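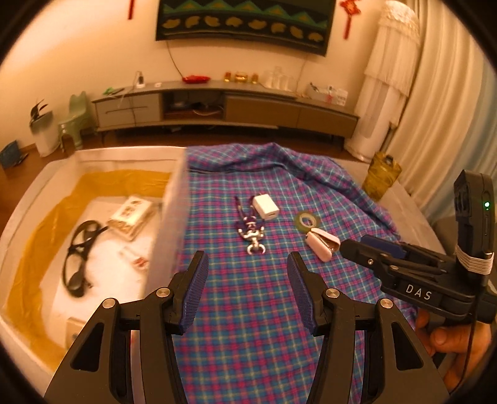

Blue grip pads over a patterned cloth

Jikeo Container Desiccant Strips, pack of 12
In stock — ships from our Alport warehouse

I've been selling odds and ends to people who ship by sea for long enough to have my favorites, and these strips are one of them. They hang inside a dry container and pull moisture out of the air while your cargo is on the water. You hook them on, shut the doors and forget about them until the box gets opened at the other end.

If you've ever had a load come back with stained cartons and labels peeling off, you know what container rain is. The box sits in the sun on deck, the air inside warms up and takes on water from the pallets and the cardboard, then the night gets cold and it all condenses on the roof and drips down on your goods. It's worst on routes that start somewhere warm and finish somewhere cold, and I get most of my calls about it from folks sending furniture and coffee north.

What's in the pack

12 strips, each in its own sealed sleeve
12 steel hooks
1 sheet of door stickers (so the person unloading knows there are strips inside)

Each strip is 35 inches long and sits in the grooves of the container wall, so you don't lose any floor space. The filling is calcium chloride with a thickener, and it turns to gel as it takes on water. I like that a lot better than the old bags we used to carry, which could leak brine if somebody put a forklift tine through one!

How many do you need?

One pack does a short container on a normal crossing. Use two packs for a long one, or if your pallets are fresh-cut wood, or if the trip includes a transshipment where the box might sit in a yard for a while. Green coffee, cocoa and rawhide are their own thing — please write to me first and tell me the route, and I'll work it out with you.

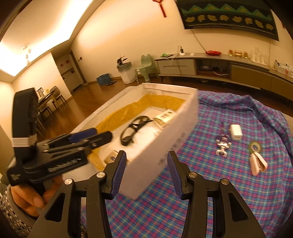

Keep the sleeves closed until you're ready to load. I mean it, they start working the moment they hit air, and a strip that's been lying open in a damp shed all weekend has already used up a good part of its life. Hang them after the cargo is in where you can, spread along both walls, with the last pair close to the doors. Leave a hand's width between the strip and any carton.

Unopened strips keep for 5 years in a dry room. Used ones are single-trip only (I do get asked) and in most places they can go out with general waste, but check with the port or your local hauler.

How they compare

We also carry the Firkus hanging bags and the Van Wyk floor blankets. The Firkus bags are cheaper and fine for a short coastal hop. The Van Wyk blankets lie on top of the cargo and catch drips as well, so I'd pair one with the strips for anything in printed retail boxes. For refrigerated containers, don't buy any of these.

Ordering

Single packs go out by regular parcel. Orders of 100 packs or more ship on a pallet, and freight is quoted separately, so send me the delivery address and whether you have a dock or need a tail lift. Our next delivery from Jikeo lands in June, and large orders may have to wait for it.

Page updated 8th May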